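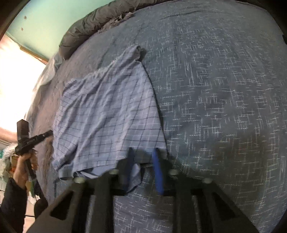 旧衣旧被回收点本周末加开 弗鲁斯比街区居民排队交件

2022年1月29日，星期六。弗鲁斯比（Flusby）街区的旧纺织品回收点今早八点半开门，比平时早了一个钟头。门口队伍一度排到面包店转角。到中午收件1247公斤，去年12月整月才1029公斤。

负责收件的奥尔滕西娅·加利亚多（Hortensia Gallardo）说，年前大扫除，家家翻柜子，量一下子上来了。“袋子要扎紧，湿的不收，发霉的也不收。”她提醒，枕芯、羽绒被芯暂时不接，仓库没地方放，二月中旬再看。

收来的东西分两路。能穿能用的，送维加拉（Vergara）二手店，洗过消毒再上架。不能用的，进罗肯特（Rorkent）的开松线，打成填充棉。

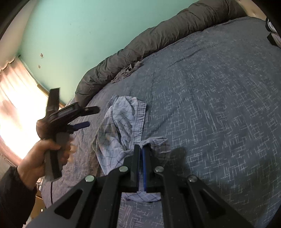
按种类交件的新规下周一起执行，衣服、床品、鞋各装各的袋，混装的要当场拆开重分。床品一类最容易弄错。床单、被套、枕套算床品，像图里那种铺在床上的蓝灰色床罩也算，叠好放进绿袋就行；电热毯不算，带线的一律走小家电。窗帘请先把挂钩拆掉，上周有两台打包机被金属钩卡停，修了大半天。内衣裤袜子可以交，洗净即可，不进二手店，直接去开松。

费用方面，居民交件仍然免费。商户另算，旅馆和洗衣房要提前两天电话登记，按车收费，价目表贴在回收点门口，也可以在菲尔贝里（Filberg）社区中心前台领一份。
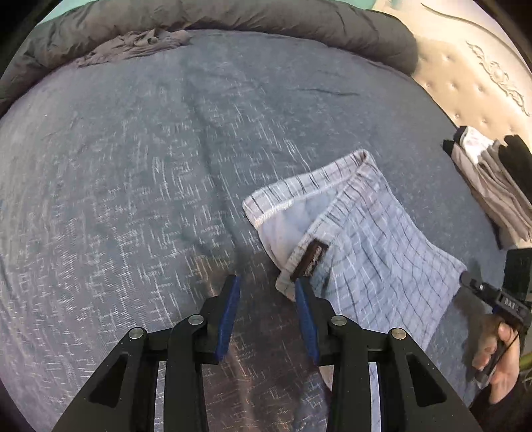

登记电话不变，中午十二点到一点没人接，请错开。住在坡上的老人可以约上门收，名额不多，由元碧娜（Bit-na Won）排班，她说这周的已经满了，下周的从周一早上开始登计。

明天照常开门，下午四点停止收件。下雪的话另行通知，请留意社区中心门口的的告示。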